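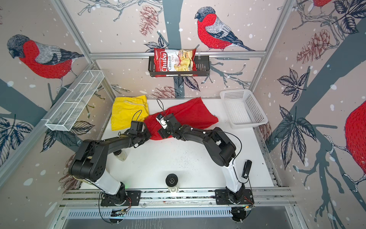 Emero Clothes Table, README

Version of 26 April 2022

Summary

Emero is a collection of records about everyday clothes on a white table: how they lie before folding, which parts show, and where they go afterward. It has 402 pictures and 231 written records covering 40 garments. One record can go with more than one picture. Most of the garments are shorts, pants and light tops, and many of them have a drawstring.

The table and what stays on it

The table has wallpapered walls on three sides, with bullfinches, branches and pinecones on pale pink. A white plastic basket with a perforated pattern sits in the back right corner. A white wire shelf hangs on the left wall, and a black wire basket hangs at the back. The bag of Chuba cassava chips in the black basket is not a garment and has no record. Please leave it out of any list of contents you make from the pictures.

The wallpaper is busy, so color matching on the whole picture gives poor results. Crop to the tabletop first.

What a record holds

garment_id: a short code, the same for a garment throughout
color: one plain word (red, yellow, white)
type: shorts, pants, top, or unsure
state: crumpled, spread, part folded, folded
waistband: visible, hidden, or none
cords: number of cord ends that can be traced to the garment, or blank
goes_to: basket, shelf, or stays
note: free text, often empty

Use "unsure" for type when the legs can't be made out. A crumpled pair of shorts and a crumpled pair of pants look the same from most sides, and a guess in this field does more harm than a gap. The state field is for the garment as it lies, so two records of the same garment can differ.

Waistbands and cords

A gathered elastic waistband is the easiest part to find on a rumpled garment. The ripples run close together and the band often looks a shade darker than the rest. Mark the waistband as visible even when only part of it shows. White cords stand out well on red cloth and badly on the table, so follow them from the waistband outward. 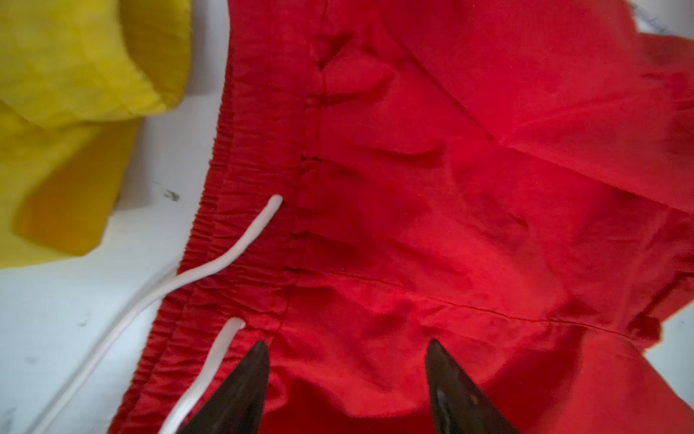 Archie Farquharson asked whether a cord that trails off across the table should count toward the outline of the garment. He would leave it out, he wrote, as a loose cord can double the width of a pair of shorts on paper and then the folding notes make no sense.

We agreed, and outlines now stop at the cloth. The cords field is still filled in. The 11 records made under the old rule have "cord in outline" in the note field and have not been redone.

Known gaps

No socks, no towels, nothing with buttons. Dark colors are thin — Clurnar, the planned second part, should have more of them by December. Sizes were not recorded. Hems and leg openings are easily confused when the cloth overlaps, so treat notes about them with care.

Files

records.csv
garments.csv
pictures/
changes.txt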